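Review: Gitine long-handled bath and tile scrubber, after a full winter of use

I've had sore knees since a netball injury in my thirties, and cleaning the bathroom used to be the job I put off until someone was coming to stay. Then my sister gave me the Gitine scrubber for my birthday (yes, a cleaning tool, and yes, I was thrilled) and I've been boring my friends about it ever since. Hayley Entwistle finally told me to write it down and leave her alone, so this is me doing that.

First, what you get. The Gitine comes as a telescopic handle in two sections, a pivoting head, and four pads that press on with hook and loop. There's a soft white pad for acrylic and enamel, a medium blue one for tiles, a stiff bristle head for grout and a microfibre cover for drying. It's not motorised. I know the battery ones are everywhere now, and I'll get to the one I tried, but I've come down firmly on the side of elbow grease with a decent handle.

The handle

The best part by a mile. It's aluminium with a twist lock, and the lock holds. I've owned a string of cheap extendable things - window squeegees, dusters, a paint roller pole - and every one of them started to slide in on itself as soon as I leaned on it. The Gitine has slipped on me once, and that was my own fault for not twisting it all the way. At full length I can reach the top row of shower tiles flat-footed, and I'm not tall. Collapsed, it's short enough to use one-handed while you're leaning over the tub, and it fits in the cupboard under the basin with the spare loo rolls.

There's a rubber grip at the end and a second, thinner one halfway down. I thought the second one was a gimmick. I use it constantly. You put your lower hand there for pressure and steer with the top one, and your shoulders do far less of the work.

The head

It's a rounded triangle, so it gets into corners, and it pivots in every direction. It took me a few goes to get used to that. For the first week the head kept flopping over at the exact moment I pushed, and I'd end up scrubbing with the plastic edge. The trick is to keep the handle lower than feels natural and start with a light touch. Once it clicks it's lovely! You can follow the curve of a tub from the rim right down to the floor of it in one sweep and the pad stays flat the whole way.

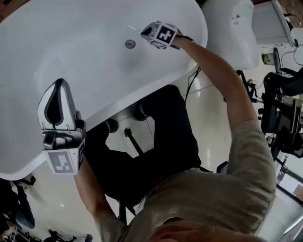 A white freestanding tub. Curved sides like these are what the soft pad is for.

If you've got a freestanding bath you'll know that the inside is only half the job. Dust and hair gather underneath and behind, and you can't get a mop in there. With the handle out and the microfibre cover on, I go all the way round the base without moving anything. My neighbour Dennis Sedgwick has his tub set close to the wall and borrowed the Gitine to see if it would fit down the gap. It wouldn't with the bristle head on, which is a bit chunky, but with the flat cover it went through fine. He brought it back on the Wednesday and had bought his own by the weekend.

The pads

Mixed feelings here, so let me go through them.

The soft white one is excellent. I use it with a squirt of dish soap and warm water for a weekly clean, and with bicarb paste when there's a proper ring. I haven't seen a single scratch on our enamel, and I've looked hard with a torch. Please do a test patch on yours all the same, especially if it's been resurfaced.

The blue one is good on glazed tile and a bit too keen for anything else. I wouldn't let it near tapware.

The bristle head for grout is the weak link. It's stiff enough to begin with, but mine had splayed by the end of winter and now it skates over the grout lines instead of getting down into them. I've gone back to an old toothbrush for the worst patches. If you bought this for grout alone you'd be disappointed.

The microfibre cover I expected nothing from, and it's turned into my favourite. A quick wipe-down after the last shower of the day and the mildew along the silicone has just about stopped coming back. It goes through the wash with the towels. Don't use fabric softener, it ruins the absorbency.

Compared with the others

I borrowed a Briltent spin scrubber from Cremilda Marinho at work so I could be fair about it. It's a powerful thing and it was quicker on the shower floor, no question. But it's heavy, it flicks grimy water up your arms, and the battery went flat with one wall still to do. On the curved side of the tub I found it wanted to wander off on its own. If you have trouble gripping or pressing down, the motor could be worth all of that. For me it wasn't.

I also have a McIntyre hand brush that's been in the family for years, and it's still the best thing I own for scrubbing around a plughole. Long handles are hopeless at small round things. So the Gitine hasn't replaced everything, and I doubt any single tool would.

Niggles

The instructions are a folded sheet with tiny drawings and no words. I had the head on backwards for two days.

Water gets inside the lower tube. Stand it head-down in the shower after use and let it drain, or you'll get a dribble down your sleeve next time you pick it up.

Replacement pads only come as a full set, so when my bristle head gave up I'd have had to buy three pads I didn't need. I emailed the shop and got a friendly reply from a Miloslav Jurčo, who said single pads were planned for December. I'll update this if they turn up.

And there's no hole or loop for hanging it. Such a small thing, and it would have been so handy! I've tied a bit of cord around the grip and hooked it on the back of the door. It works, but it looks like something from a boat shed.

Who it would suit

Anyone with a crook back or knees, anyone with a deep bath, anyone short with high tiles. My mum has one now too and she's gone back to doing her own shower, having had a cleaner in for it before. She uses it sitting on her shower stool and says the short setting is just right for that.

If your bathroom is tiny and you're happy on your hands and knees, a good brush and a cloth will get you the same result for much less money.

I'm giving it four and a half out of five, with the half off for the grout head. Happy to answer questions below. Nigel Tapley has already asked if it works on the outside of a caravan, and yes, it does, though I'd rinse the pad well before it goes anywhere near your bath again.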